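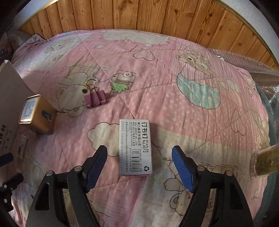
Venla Manninen wrote to ask whether she'd have to bring her own boxes or if we have enough, and yes, we have enough! We have so many. Tins, cartons, staple boxes, a metal cube with a lid, things that came out of desk drawers when the Kornham office moved and never got a proper home. So please don't bring more (unless it's something really odd, in which case write to me first).

Okay, so what is this all about? I'm looking for 13 people to come and spend an afternoon with me sorting small household and office stuff in October. I've been putting together a little guide to packing up drawers and desks for people who are moving to a smaller place, and I've written most of it out of my own head, and my own head has its habits. I want to watch how other people do it. What do you pick up first? Do staples go with the stapler or with the paper? Does a nice tin get something put inside it, or does it ride along empty?

We work on a big quilted blanket, the pink one with the cartoon figures on it. I started doing it that way years ago at my aunt's place in Cloltasdale and never went back to a bare table. Things don't skid off, you don't scratch anything, and when you're done you can gather up the corners and shake out the crumbs. Reijo Toivonen still tells me a plain sheet would do the same job, and he's welcome to come and show me.

You don't need any experience. If you've ever moved house, or emptied out a junk drawer and then stood there wondering where it all came from, you're who I want. It does help if you can talk while you work, because I'll be asking a lot of questions — why there, why not in the carton, that kind of thing. 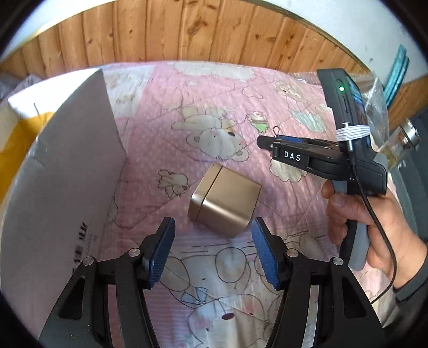
I'd especially love to hear from people who keep lidded boxes. There's a real split here! Some people take every lid off to check what's inside before it goes anywhere, and some trust the box and just pack it. Edit Vass and I went back and forth on this for most of a lunch and neither of us budged.

The practical bits: each session is 4 hours, starting at 1 p.m., with a proper coffee break in the middle. Pay is 66 for the afternoon, bus fare on top. You have to be 18 or older and okay with sitting or kneeling for a while, though I can set you up higher if your knees complain (mine do). I'll be taking notes but won't use your name in the guide unless you want me to.

To sign up, drop a note at the Belhaj front desk or reply to this post. Tell me your name, which afternoons are bad for you, and one thing in your home that has never had a place of its own. Joscha Kasten is keeping the list, so he's the one who'll write back with your time.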